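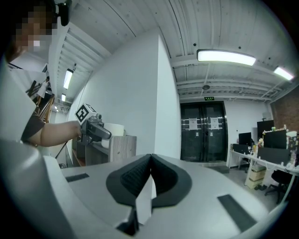 **How does the software know where both grippers are when one of them leaves the head camera's view?**

Each gripper carries its own camera, and the software estimates its movement from that camera's footage. When a marker cube comes back into the view of the head camera or of the other gripper, the estimate is corrected against it, and the stretch in between is adjusted to fit.

The question was put to us by Flengate at the last review and is the subject of most of this report.

# Kitetti tracking and planning software: progress report

Prepared for Flengate by Xóchitl Manríquez, Ultholm
2nd December

## Position at the end of the period

The work is on schedule in tracking and in the review tool, and behind schedule in planning. The delay in planning follows a decision taken in November to rewrite the module that matches the clocks of the cameras. We considered this necessary and informed Flengate at the time. No change to the total budget is requested.

The software now takes a raw recording, aligns its camera streams, works out the path of each gripper and passes the result to a reviewer without manual steps in between. At the start of the period an engineer had to start each stage by hand and copy the results from one folder to the next.

A total of 1,899 recordings passed through the new version during the period. The grant agreement set a minimum of 1,000. The figure counts all recordings that completed processing, including those later marked by a reviewer as unsuitable for training.

## Tracking

The tracking module combines three sources: the movement of the picture in each gripper camera, the motion sensor readings, and sightings of the marker cubes. Previously the cube sightings were used only to set the starting position. They are now used throughout a recording whenever a cube can be read with confidence.

The main difficulty has been the wide-angle lenses. A cube near the edge of the picture is strongly bent, and the earlier code either rejected it or, in a smaller number of cases, accepted it with the wrong tilt. The wrong tilt was the more harmful error. A path containing it looked smooth in the review tool and was only found to be faulty when replayed on the robot arm in simulation. We have replaced the lens model and now search for cubes in a corrected view of the picture instead of the raw one.

A second difficulty concerns plain surfaces. White walls and smooth floors offer few points for the software to follow, and the position estimate drifts when a gripper camera faces them for a long stretch. Ceiling beams, light fittings and door frames are of more use, and the module now gives greater weight to fixed points of this kind. People who walk through the background are detected and left out of the estimate.

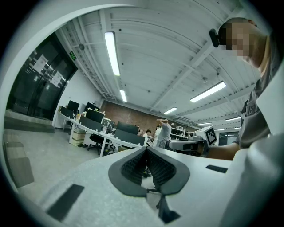
*Marker cube on the second gripper, as seen by the camera on the first.*

Sightings between one gripper and the other were added to the plan after the first review. They give the distance and angle between the two tools directly, which is the quantity that matters most in two-handed tasks such as holding a container with one tool and placing an object in it with the other. The earlier approach placed each gripper in the room separately and took the difference, so that the errors of both were added together. The new approach is switched on by default. It may be switched off for one-handed tasks, where it brings no benefit and lengthens processing.

## Clock matching

The rewrite mentioned above was prompted by a fault in the old module, which assumed that each camera kept a steady frame rate from start to finish. The assumption fails when a camera drops frames while writing to its storage card. The result was a path that matched the pictures at the beginning of a recording and lagged behind them at the end.

The new module reads the time stamp of every frame and checks it against the motion sensor. Where frames are missing, the gap is recorded and passed on to the later stages. Short gaps are bridged. A recording with a long gap is divided in 2, and each part is treated as a recording in its own right.

All recordings processed before the change have been run again. Reviewers have been asked to look afresh at those where the corrected path differs from the first by more than the agreed limit, and this work will continue into the next period.

## Perception of grasps

The policy training code needs to know when a grasp begins and ends. The first version took this from the opening of the jaws alone. It worked well for rigid objects and poorly for soft ones, where the flexible fingers continue to bend after contact has been made.

The current version looks at the fingers in the gripper camera as well. It marks the start of a grasp when the jaw opening and the shape of the fingers agree, and refers the case to the reviewer when they do not. The share of referred cases is still higher than we would wish for cups and other light containers. A cup may be touched and shifted several times before it is held, and the reviewers themselves do not always agree on which contact should count. A written rule for these cases has been drafted and is in use at Ultholm on trial.
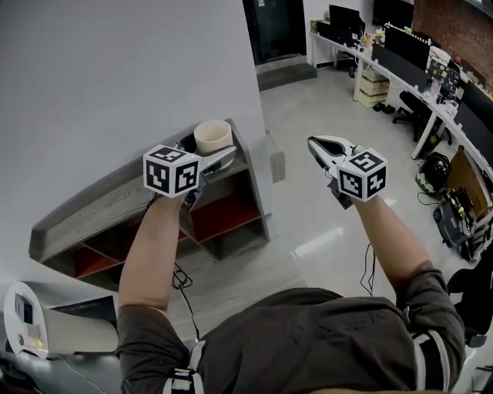

*Head view of both grippers, the left beside a cup on top of the shelf unit.*

The head view has proved valuable in this part of the work. It shows the approach of both tools together, and reviewers report that they now open it first and turn to the gripper views only to settle the moment of contact. The review tool has been changed to suit: the head view is the largest panel, and the gripper views are placed beneath it on a common timeline.

## Planning

The planning module turns a recorded gripper path into a path that a robot arm can follow. A person can lean and step while reaching, and a fixed arm cannot. Some recorded paths therefore lie outside the reach of the arm, or pass through a position in which a joint would have to turn too fast.

At present the module reports such paths and stops. The agreed aim is for it to offer the nearest path that the arm can follow - within limits set by the user - and to show where it departs from the original. The search method has been written and runs on single-arm paths. The two-arm version is incomplete. It must keep the arms clear of each other as well as within reach, and the check for this is too slow for everyday use.

Gallegos, who supply the arm control layer, have issued a new interface for joint limits. We have moved to it in the test branch. Until the two-arm check is finished we do not intend to move the main branch, as both changes touch the same files.

## Matters to bring to Flengate's attention

1. The two-arm planning milestone will not be met in the present period. We ask that it be carried forward to the next.
2. Storage use has risen with the decision to keep both the old and the corrected paths. We propose to delete the old paths once the second look by reviewers has been completed.
3. The trial rule for marking grasps will need Flengate's agreement before it is applied to the full set, as it alters a definition given in the grant agreement. The draft is attached as Annex 3.

## Work planned for the next period

Work on the two-arm check will take priority. The first step is to replace the detailed shape of each arm with a simpler outline during the search and to use the detailed shape only for the final path. Early tests on the single-arm version gave acceptable results by this method.

In tracking, we shall add a measure of confidence to every point of the path, so that the training code can give less weight to stretches where no cube was seen. The file format already has room for this value. The user guide for Kitetti will be revised at the same time, and a draft will be sent to Flengate for comment before release.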